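Setting Up Your City Budget Tracker, Part 3: Loading the Population and Revenue Tables
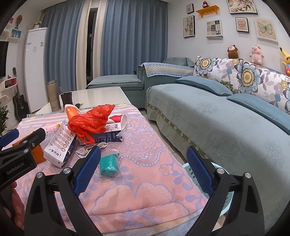

Photo: Asnakech Ejigu

Okay, so by now you've got Trudix installed and you've made an empty project for your city. If you skipped Part 2, go back and make the project first, otherwise step 4 below is going to yell at you. I'm using the town of Tatham for all of my screens, and Wolde, the next one over, as the comparison city. Swap in your own wherever you see those names.

I started this tracker when our council was arguing over whether the state could step in and take over the books, and I got tired of hearing ten different numbers for the same year. So the whole thing leans toward older cities that have lost people and tax base. It works fine for a growing place too, you'll just have happier charts.

Before you start

You need two files: the population table and the revenue table, both saved as CSV. Your city clerk or finance office should be able to send you the second one (mine came as a scan, ugh, and I typed it in over a weekend). Keep the untouched originals in their own folder. I mean it! I saved over mine once and had to ask for them again, and that was not a fun phone call.

Loading the population table

1. Open your project and click Tables, then Add Table.

2. Pick your population file. Trudix shows you the first 40 rows so you can see whether the columns landed in the right spots.

3. Set the Year column to "Year" and the count column to "Residents." Leave everything else on "Ignore" for now.

4. Under Place, choose your city. If the list is blank, your project has no city attached (see Part 2, step 6).

5. Click Load. When it finishes you'll get a row total at the bottom of the window. Mine says 611. Write yours down, you'll want it in a minute.

Note: If your city annexed land or gave some up, the population line will jump in that year and it'll look like everybody moved in or out overnight. Put a marker on the year with Add Note so that whoever reads your chart later knows what happened.

Loading the revenue table

6. Click Add Table again and pick the revenue file.

7. Match the columns the same way. You want Year, Source and Amount. Source is where property tax, income tax, state aid and fees get sorted out, so take your time on this one.

8. Choose a fiscal year start. Tatham's begins in August, which is weird, and I had it wrong for months. If you don't know yours, look at the first page of any adopted budget.

9. Click Load and write down that row total too. I get 570.

Caution: Don't load the same file twice. Trudix won't stop you, and your city will look twice as rich as it is. If you think you did it, open Tables and look for two entries with the same row total. Delete one, then reload the chart.

Caution: State aid sometimes shows up under two names in the same file. In mine it was "State Shared Revenue" up to a certain year and "Shared Rev." after that. Use Merge Sources to join them before you make any charts, or you'll see aid drop to zero and think you've found a scandal. (I did think that. I told people.)

Putting the two together

10. Go to Charts, then New Chart, and choose "Revenue per Resident."

11. Pick your two tables from the menus. Population goes on top.

12. Turn on Adjust for Inflation. It's off when you first open the window and I have no idea why, it really should be on. Without it the line climbs and climbs and tells you nothing useful.

13. Click Draw.

You should have one line running left to right. Gaps mean a year is in one table and missing from the other. Census counts only come every 10 years, so if your population file has nothing in between, check the Fill Between Years box. Trudix draws a straight path from one count to the next. That's a guess, and I label it as a guess on anything I hand out at a meeting.

Adding the comparison city

Repeat steps 1 through 9 with the second city, then open your chart and click Add Line. I'd keep it to one extra city at first. I tried it with every town in the county and it looked like a plate of spaghetti.

Watch out for services that one city pays for and the other doesn't. Wolde gets its water from the Trevar district, so there's no water money in its books at all, and Tatham's water fees made us look flush next to them. I took the fees out of both using the Sources filter and the two lines got a lot closer.

Saving

Click Save As and put the date in the file name. My last clean copy is from Jan 22, 2023, and I still open it when I've messed something up in the newer one.

Part 4 covers pensions and debt payments. Bring coffee, that table is a long one.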